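A Visit to the Lake Creature Fair at Sultamcombe

I had read about the Flumik in old paperbacks since grade school, so when I learned that the town of Sultamcombe still holds a fair for it every July, I decided to make the drive. The Flumik, for those who don't know it, is the long-necked animal said to live in the lake between Sultamcombe and the village of Lau. Reports go back a good while, and most of them come from people out fishing at first light.

I arrived a little after nine in the morning. Parking is in a field behind the school and costs four dollars, cash only. From there it is a short walk downhill to the main street, where the vendors set up. There were the usual T-shirts and plush toys, a man selling plaster footprints of another creature altogether, and a table of used books where I spent too long. I came away with a stapled booklet of sightings put out by a local club, long out of print, with a hand-drawn map of the lake folded into the back.
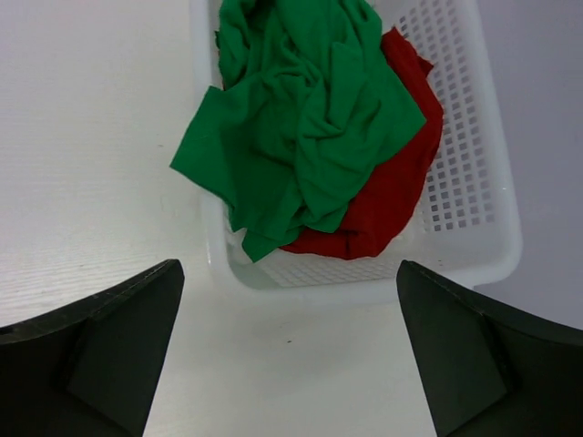
The exhibit hall

The hall is the old grange building at the end of the street. Admission is included with the fair. The displays run along the walls in order of date, starting with newspaper clippings and ending with printouts of sonar traces. The clippings were the best part for me. One report from the Lau side describes "a log that changed its mind," and the witness signed a statement in front of the postmaster. A copy of the statement is pinned next to it.

I had expected more photographs. There are only a few, and the labels are fair about what they show. One well-known picture of a neck and head is marked as a probable merganser, and the label gives the height of the bird and the distance from shore so you can work it out for yourself. I have been to creature museums that would not have done that.

The sonar material is harder to judge. The traces show something at a depth of 18 feet that stays level for a while and then drops off the edge of the paper. The label offers a school of whitefish as one reading and leaves it there. I would have liked to see the log of the boat's speed, but the woman at the desk told me it was never kept.
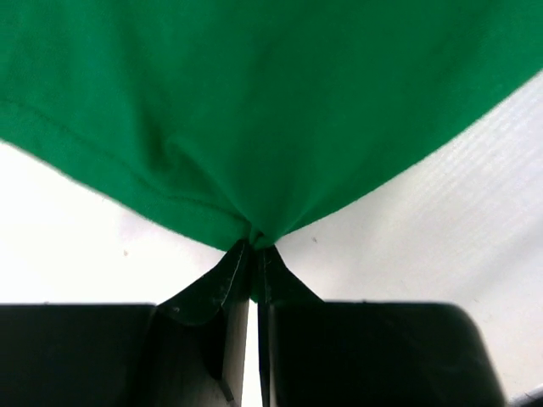 Green knit fabric, with the seam showing at lower left

The talks

Talks are given in a tent by the boat ramp. The first was on how lake waves form on a calm day, and it was well attended. The speaker had a good set of slides on boat wakes that cross the lake, bounce off the far shore, and come back long after the boat is out of sight. A returning wake looks very much like a row of humps. I think this covers a fair share of the Flumik reports, though it does nothing for the ones with a head and neck.
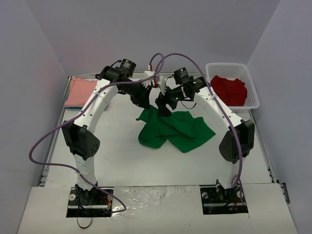
The second talk was by a retired game warden and dealt with sturgeon. He has seen one in the lake that he put at almost seven feet. He does not believe in the Flumik but he was polite about it, and he stayed to answer questions until the tent was needed for the pie contest.

I had also hoped to hear the speaker from the Zeldale museum, which holds the original of the best-known Lau letter, but that talk had been dropped from the program. The letter is said to include a sketch that was never printed. I may have to go to Zeldale and ask.

The boat trip

Boat trips leave from the ramp at two in the afternoon and take 40 passengers. Buy your ticket when you arrive, as mine was one of the last. The boat goes up the east shore, stops its engine off Lau point where most of the sightings cluster, and comes back down the middle. 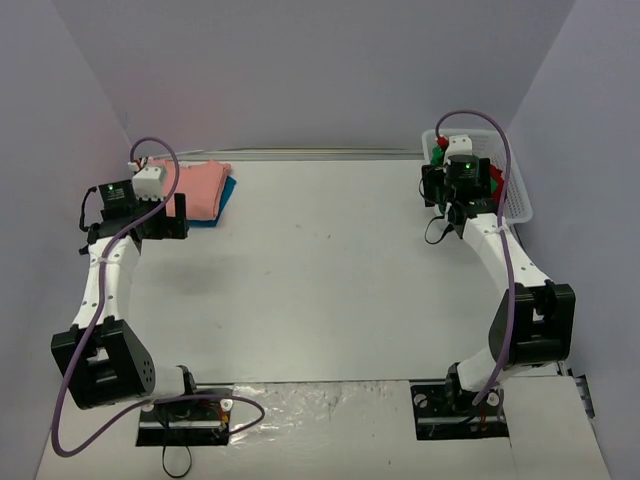

We drifted off the point for a while with the engine off. The water there is dark brown and you can't see far into it. A loon came up well out from the boat and several people stood to look. With nothing next to it for scale it did seem bigger than it was, and I made a note of that in the margin of my booklet.

The far shore is closer than the map suggests. From the boat I could make out the dock at Lau and the white church behind it, and I would guess anyone standing on that dock has a clear view of the whole point. The booklet lists no sightings from the dock. All of them are from small boats or from the road, which curves above the water through the trees - a strange gap, and one I haven't seen anybody write about.

We were back at the ramp before four. I bought a fish sandwich from the church stand, which was good, and walked back up to the car. The road out of town gets slow once the fair closes, so plan to leave early or stay for supper.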